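Is the Vivora shop kit worth it for a small store? (tray and shelf work)

Posted in Retail Automation

Prinon

Hi all! I've been reading this board for months and finally have something to ask. We run a small snack and drinks store, and I'm looking hard at the Vivora shop kit. You get the arm, the gripper, the software and a setup visit, and the lease is 400 a month. What I want it for is tray work: picking up what the customer ordered, putting it on a tray, and getting the tray to the counter for scanning.

Two things worry me. Our counter is small and it's right up against the wall display. And our drinks stand close together on the shelves, so I don't know if a gripper can get in there. Has anyone used it in a real shop layout? I'd love to hear the bad parts too. I've watched the product video so many times that my husband has banned it from the living room TV.

Gerardo Catacutan

Oh, I can help with this one! I've been working with the kit for 17 weeks now and I still get a kick out of it every morning.

Your counter first. The arm comes in over the top, so what you need is free space above the table more than extra table. A big tray and a scanner fit fine on ours with the pegboard right behind them. Do think about your cables before the setup visit, though. I left mine for later and I'm still moving them around.
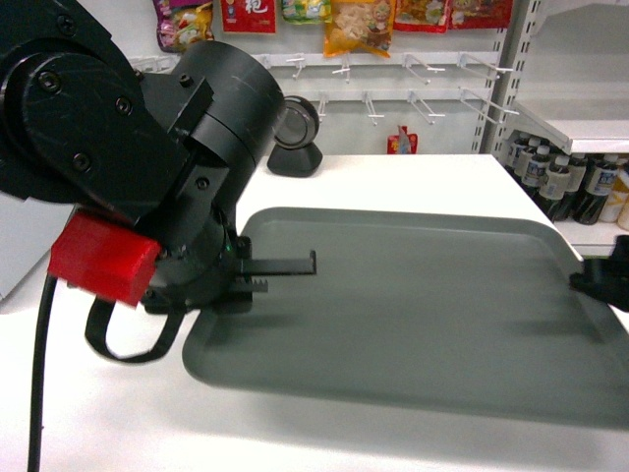 The arm over the counter, fingers near the rim of the tray.

The fingers are the part I'd ask Vivora about. The top one is long and flat, great for getting at a thin rim, but they do pick up wear. I wipe mine down at closing and look at the inner faces while I'm there. A spare pair is 100, and I'd add it to the first order so you aren't waiting on the mail.

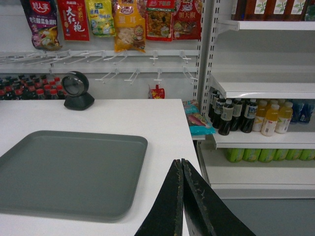
View from the wrist. You can see the scuffs on both fingers.

The wrist view is my favorite thing in the whole package, by the way. You get the counter and the shelves together, so when a pick goes wrong you can pull up the recording and see what the gripper was heading for. With the first software version I was guessing a lot. The update fixed most of that – run it on day one!

As for shelves, give the tray a level with plenty of open space. Mine is gray on white and the software finds it well, but watch the shadow from the shelf above. If the back half of the tray is a lot darker than the front, redo the shelf lighting step in the setup menu. It takes 3 minutes and it made a big difference for us.

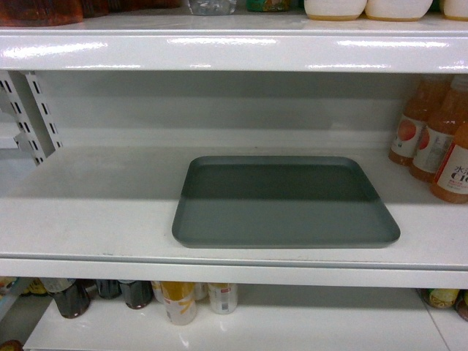 Tray on the middle shelf, juice at the right end. Note the shadow across the back.

Tightly packed bottles are still the weak spot. It will take a front bottle happily, but I leave a finger's width between neighbors and I wouldn't promise you anything for the ones behind. Bags on hooks I do by hand. There's a hook add-on coming in September and I'm already on the list for it.

So yes, I'd lease it again. Ask for the longer setup visit if they offer it, and have your real products on the shelves when they come.

Gudness

cant speak to vivora but we had a different arm on trial and the tray part was easy, bottles were not. measure your shelf height with the tallest bottle you sell standing on it, not the empty shelf. we didnt

Zeleke

Agree with Gerardo on the spare fingers. One more thing, check what the lease says about moving the arm to another counter. On my contract that counts as a new setup visit and you pay for it. Otherwise I like mine a lot. Support picks up the phone, even on Saturdays.

Prinon

Thank you, this is so helpful! I hadn't thought about shadows at all, and our middle shelves are pretty dim at the back. Gerardo, do you lift the tray by the short side or the long side?

Gerardo Catacutan

Short side when it's on the counter. On the shelf I go for the long side, it's the one facing you. Try both during the visit – they'll save whichever grip you like better.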